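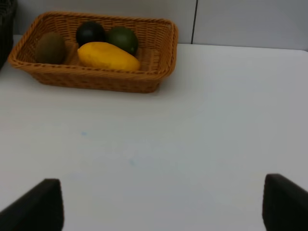
客演で参加した曲がチャートに入った場合、客演側の歌手の記録にもなりますか?

投稿者:ねぎま 2022年6月28日

Stultikの週間R&Bチャートについて教えてください。先週、Jaideeの曲が4位に入りました。この曲にはSketanceが客演で参加していて、曲名のあとに「feat. Sketance」と付いています。ところがSketanceのアーティストページを開くと、チャート履歴の欄にこの曲が載っていません。Jaideeのページにはちゃんと載っています。

Sketanceのファンの間では「これで初のトップ10入りだ」という人と「客演は数えないから、最高位は20位のままだ」という人に分かれています。個人でSketanceの記録をまとめたページを作っていて、どちらで書けばよいのか困っています。

もうひとつ、再生数についてもわからないことがあります。同じ週のランキング表で、Jaideeの曲より再生数の少ない曲が上に来ていました。集計の間違いなのか、そういう仕組みなのかも知りたいです。

Nazanin Dehghan

主名義と客演名義のどちらで登録されているかで決まります。Stultikのチャートでは、配信の登録時に「メインアーティスト」に入っている人の履歴にだけ順位が残り、「フィーチャリング」に入っている人の履歴には残りません。今回の曲はJaideeがメイン、Sketanceがフィーチャリングで登録されているので、Sketanceのページに出てこないのは表示の不具合ではなく仕様です。

見分け方は名前の並び方です。曲のページを開いて、曲名のすぐ下に二組の名前が同じ大きさで並んでいれば、両方がメインです。片方だけが曲名の下にあって、もう片方が曲名の中の「feat.」以降にしか出てこなければ、後者は客演扱いです。ただし古い曲では、曲名の中に「feat.」と書いてあるのに登録上は両方メインになっているものがあります。配信会社が入力した時期によって書式がそろっていないためです。迷ったら、曲のページの下のほうにある「クレジット」を開いてください。役割の欄に「メイン」か「フィーチャリング」のどちらかが書かれています。

記録のまとめページに書くなら、Sketanceの主名義での最高位は20位、客演を含めた最高位は4位、と二行に分けるのがよいと思います。「トップ10入り」とだけ書くと、公式の履歴を見に行った人が食い違いに気づいて問い合わせてくることになります。私も以前、別の歌手のディスコグラフィを編集していたときに、主名義と客演を一つの表に混ぜていて、あとから分け直すのに手間がかかりました。最初から表を分けておくほうが楽です。

表の項目は、曲名、名義(主・客演)、初登場の週、最高位、登場週数くらいで足ります。客演の表には相手の名前の欄も作っておくと便利です。リミックス版に後から参加した場合は、元の曲とリミックスが別の曲として集計されているのか、合算されているのかを確認してください。合算されている場合、順位は元の曲の名前で出ます。リミックスの参加者の名前はチャートの表に出ないことがあり、その場合に客演の表に入れるかどうかは編集する人の判断になります。私は入れて、備考に「元の曲の名前で集計」と書いていました。

再生数については、ランキング表に出ている数字が順位のもとになっている数字と同じではありません。表に出ているのは単純な再生回数で、順位のほうは有料会員の再生を重く、無料会員の再生を軽く数えたうえで、ダウンロード購入を足して出しています。ですから、再生回数の少ない曲が上に来ることは普通にあります。特にR&Bチャートのように全体の数がそれほど多くないところでは、購入がまとまって入ると順位が大きく動きます。

同じ週の表を見てみました。下のほうの順位で、再生回数が711回の曲が1,220回の曲より上に来ているところがあります。地域別の表に切り替えるとこのくらいの小さな数字が並ぶので、比べてみるとわかりやすいです。上に来ている曲はその週に発売されたばかりで、購入の分が大きかったと考えられます。購入数は公開されていないので、これは推測です。

もう一点、集計の期間にも注意してください。ランキング表の再生数は、表示の設定によって「今週」と「累計」が切り替わります。初期設定が累計になっている画面もあり、累計のまま見比べると、ずっと前から配信されている曲の数字が大きく見えます。表の右上の切り替えを確認してから比べてください。

しお昆布ラジオ

前の方とだいたい同じですが、チャート履歴に載らないからといって記録にならないとは言い切れないと思います。年末の集計だと客演も名前が出ますよね。去年の年間チャートでは曲名のところにfeat.まで全部書いてありました。なのでファンとしては4位と言ってしまってよいのでは。

再生数のほうはよくわかりません。自分も前から変だなと思っていました。

配信係の元バイト

以前、Plandineという配信代行を使って知人のバンドの曲を登録する手伝いをしていました。登録する側から見た話を書きます。

名義の欄は、登録する人が自分で選びます。Stultikの側で「この人は客演だろう」と判断して振り分けているわけではありません。Plandineの入力画面では、最初にメインアーティストを一組入れ、そのあと「アーティストを追加」を押して、追加した人ごとに役割を選ぶようになっていました。役割の初期値はフィーチャリングです。連名のつもりで追加したのに、初期値のまま送ってしまい、片方が客演になったという例は実際に見ました。今はどうなっているか知りません。

修正の申請はできます。ただ、申請できるのは登録した側、つまりレーベルか本人か代行業者だけで、ファンが問い合わせても受け付けてもらえません。修正が通った場合も、過去の週のチャート履歴にさかのぼって反映されるかどうかは場合によります。私が手伝った曲は4月に申請して、名前の表示は翌週に変わりましたが、過去の履歴には最後まで反映されませんでした。チャートに入ったといっても下のほうに一週だけだったので、本人たちはあまり気にしていませんでした。

ですから、もしSketanceの所属先が「連名の曲です」と発表しているのに登録が客演になっているのであれば、あとから変わる可能性があります。まとめページには、いつ時点の表示を見て書いたのかを残しておいたほうがいいです。発表の文面で最初から「feat.」になっているなら、登録どおりの客演と考えて問題ないと思います。

あと、二番目の回答で年間チャートの話が出ていますが、年間チャートに名前が出るのは曲名の表記をそのまま載せているためで、客演側の成績として集計しているのとは別の話です。アーティスト別の年間ランキングのほうを見ると、客演の分は足されていません。両方を見比べるとわかります。

再生の重みづけについて補足すると、短い時間で止めた再生は数に入りません。何秒以上なら数えるのかは代行業者の管理画面には書いてありましたが、一般向けの説明にあるかどうかは確認していません。同じ会員が一日に何度も再生した場合にも上限があります。ファンの間で繰り返し再生を呼びかけることがありますが、上限を超えた分は順位に影響しません。管理画面の再生数には上限を超えた分も出るので、登録した側から見ても、手元の数字とチャートの順位が合わないことはよくありました。

投稿者からの補足:ねぎま

ありがとうございます。クレジットを開いてみたら、Jaideeが「メイン」、Sketanceが「フィーチャリング」となっていました。所属先の発表文も確認しましたが、最初から「feat.」の表記でした。まとめページは主名義と客演で表を分けて、最高位も二行に分けて書くことにします。

再生数は、見ていた画面が累計になっていました。今週に切り替えたら順番の入れ替わりはだいぶ減りましたが、まだ二か所残っています。そこは購入の分と考えておきます。

リミックスについては、Sketanceが以前に一曲参加していたのを忘れていました。元の曲と合算されているようなので、備考を付けて客演の表に入れます。

Nazanin Dehghan

確認できてよかったです。リミックスの曲は、初登場の週の書き方に気をつけてください。合算だと、元の曲が最初にチャートに入った週が表示されます。Sketanceが参加したのはそれより後のはずなので、客演の表にはリミックスの配信開始後で最初に登場した週を書き、最高位も同じ期間の中から取ってください。週ごとの表は、チャートのページの日付の部分を押すと過去の分を選べます。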